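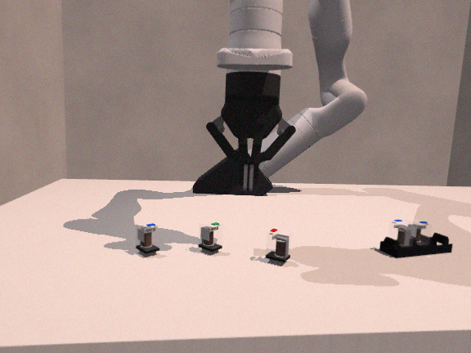 Tri de petits modules dans l'atelier virtuel de Velau : deux pièces à repère bleu sont dans le bac noir, trois autres attendent sur la table.

Velau ouvre son atelier virtuel aux petites entreprises

Actualités – Équipement et logiciels

Il y a des annonces que l'on attend depuis si longtemps qu'on finit par ne plus trop y croire, et celle de Velau en faisait partie. L'éditeur, que nos lecteurs connaissent surtout pour ses outils de chiffrage destinés aux ateliers d'assemblage, met enfin en vente son service de cellule simulée, baptisé Imton, après une longue période d'essai menée avec une poignée de clients. Le principe est simple à raconter : on décrit sa table, ses pièces et son bras, on prépare la séquence de tri ou de rangement à l'écran, et l'on ne touche à la vraie machine qu'une fois le déroulé jugé satisfaisant. Pour une entreprise qui n'a qu'un seul robot et des commandes à livrer, voilà de quoi éviter bien des matinées d'immobilisation !

Le service est proposé par abonnement, à 304 euros par mois pour un poste, avec une bibliothèque de 800 objets prêts à l'emploi – boîtiers, cylindres, petits modules électroniques, outillage courant. On peut bien sûr importer ses propres modèles, et c'est d'ailleurs ce que feront la plupart des utilisateurs, car il est rare que la pièce que l'on fabrique soit justement dans le catalogue de quelqu'un d'autre.

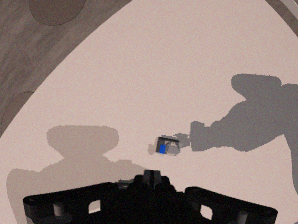 Vue plongeante sur la pince, doigts fermés, et sur un petit module à face bleue.

Nous avons pu passer une bonne partie de l'après-midi sur la version commercialisée, dans les locaux de Hostia, le distributeur retenu pour la France et la Belgique, qui nous a très gentiment laissé la main (et le café). L'exercice fourni avec le logiciel consiste à ranger de petits modules repérés par couleur dans un bac. On choisit l'angle de vue, on place le point d'approche, on règle l'ouverture des doigts, puis on lance la séquence. L'interface est claire, en français d'un bout à l'autre, et les réglages les plus fréquents se trouvent là où on les cherche. Nous avons particulièrement aimé la vue de dessus, très commode pour juger de l'orientation d'une pièce avant la prise.

Tout n'est pas parfait pour autant. Le rendu des ombres, que l'éditeur soigne beaucoup, alourdit l'affichage sur un ordinateur de bureau ordinaire, et nous avons vite pris l'habitude de travailler en mode simplifié pour ne rétablir la qualité complète qu'au moment de vérifier. La mémoire vive compte aussi : Velau recommande 32 Go, et il nous semble raisonnable de suivre ce conseil. Enfin, l'aide en ligne est généreuse sur la prise en main et nettement plus discrète sur l'importation des modèles, un chapitre que l'éditeur promet d'étoffer en octobre. 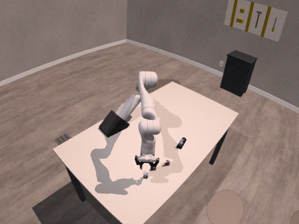 Faut-il déjà posséder un bras robotisé pour s'abonner ?
Rien ne l'impose. L'abonnement donne accès à la simulation complète, et la liaison avec une machine réelle fait l'objet d'un module séparé que l'on ajoute quand on le souhaite.

Ce module de liaison, justement, est vendu 1 599 euros, en un seul paiement, mise en service à distance comprise. Il reprend les trajectoires préparées à l'écran et les transmet au contrôleur du bras, après une étape de validation à vitesse réduite qu'il est impossible de sauter – et c'est très bien ainsi. La liste des contrôleurs compatibles est consultable chez le distributeur, qui invite les ateliers équipés de matériel ancien à prendre contact avant de commander.

Parmi les entreprises qui ont participé aux essais figure la maison Halász, spécialisée dans l'assemblage de petits boîtiers de commande. Elle s'en sert pour préparer ses changements de série le matin, pendant que le bras termine la production de la veille, et dit apprécier surtout de pouvoir montrer un poste de travail à ses opérateurs avant de déplacer le moindre meuble. On la comprend volontiers : il est tellement plus facile de discuter de l'emplacement d'un bac quand tout le monde a la même table sous les yeux.
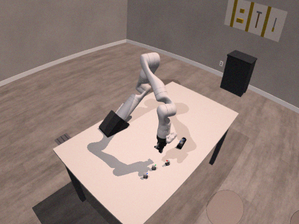
EN PRATIQUE

Imton est disponible dès maintenant auprès de Hostia, avec une période de découverte gratuite, sans module de liaison. L'abonnement est mensuel et peut être interrompu à tout moment, les projets restant consultables en lecture seule. Des séances de présentation en ligne, à 14 heures, permettent de poser ses questions à un technicien ; l'inscription se fait par le formulaire du distributeur, et il est conseillé d'y joindre un croquis de son poste de travail, même fait à la main.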